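Used workstations get second life at Prundberg repair center
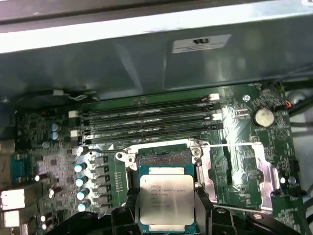
The repair center in Prundberg started in October to renew old desktop workstations and give them to local schools. The machines came from the engineering office Vainio, which changed its computers this year and offered 177 of the old ones without payment.

Each computer is opened and checked before it leaves the workshop. The processor and the memory modules are inspected in their places, and the coin-cell battery on the motherboard is tested also. Many of the machines have Intel Xeon processors, which are still strong enough for drawing programs and video lessons.

So far 154 computers passed the check. The others will be used for spare parts — mostly memory and power supplies. The work is done by six technicians from the company Minent, in a hall which the center rents until spring.

Schools can ask for computers at the front desk until 6 in the evening. One school can receive two machines in the first round, and the center will announce later if there is a second one.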